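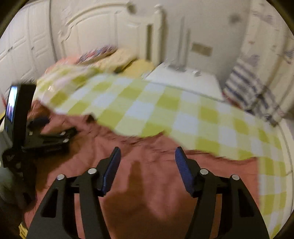 Spreading a checked blanket over a pink sheet, with two hand-held grippers in view.

Making a bed: what the gripper trials taught us

Most of the advice on this page comes from the bed-making part of the Coddale study, in which people did ordinary housework using hand-held grippers in place of their fingers. The recordings were then used to teach a pair of robot arms the same jobs. We logged 1639 bed-making runs between January and the end of spring, and Farzad Shojaei went through them to find out where the time went and why blankets ended up crooked.

A gripper with two flat pads can only pinch. It cannot smooth, tuck or feel for an edge, so any bad habit shows up quickly. The methods that worked best with grippers also turned out to be quicker by hand, and they are set out below for anyone who would like to try them.

Where to hold the blanket

Take hold a hand's width in from each corner, on the top edge. People who pinched the very corner lost it more often, and the loose corner then folded under. If your blanket has a bound edge, hold just behind the binding, where the cloth is thinner.

Keep your hands no wider apart than your shoulders. A double blanket will look bunched in the middle at this point, but it opens out on the way down.

One lift or several

Before the trials we expected that several small tugs would give a neater result. They gave a worse one. A single lift, with the far edge allowed to settle before you let go, left fewer folds than going round the bed pulling at each side.

1. Stand at the foot or at one side, wherever you have room to step back.
2. Raise both hands to chest height.
3. Bring them forward and down in one steady movement.
4. Wait until the cloth has stopped moving, then open your hands.

Step 4 is the one people skip. Letting go early accounted for most of the crooked results, and the robot arms copied the fault faithfully until the early releases were taken out of the training set. After that, crooked blankets fell from 40 in every hundred attempts to 7.

Checks and stripes

A checked blanket is easier to lay straight than a plain one. Pick one line of the pattern and run it along the edge of the mattress. The arms did better with checks too, although we have only tried two blankets and would not make much of it yet. The Peeters blanket, a plain grey wool, gave the most trouble and was also the heaviest, so weight may be part of the reason.

Pillows

Leave them at the head of the bed while you spread the blanket, and pull the edge up to them afterwards. Moving the pillows to a chair and back added some 6 seconds to each run and made no difference to the finish.

Sheets

Smooth the bottom sheet first, from the middle outwards. Wrinkles in a thin sheet did not stop the blanket lying flat, but they can be felt at night. Fitted sheets were left out of the study — the elastic corners need more grip than the pads could give — and they will be tested separately at the Vomstead flat.

Notes on the Tolley method, where the blanket is rolled from the foot and unrolled towards the pillows, are on the next page. It is slower but suits anyone who cannot lift their arms high.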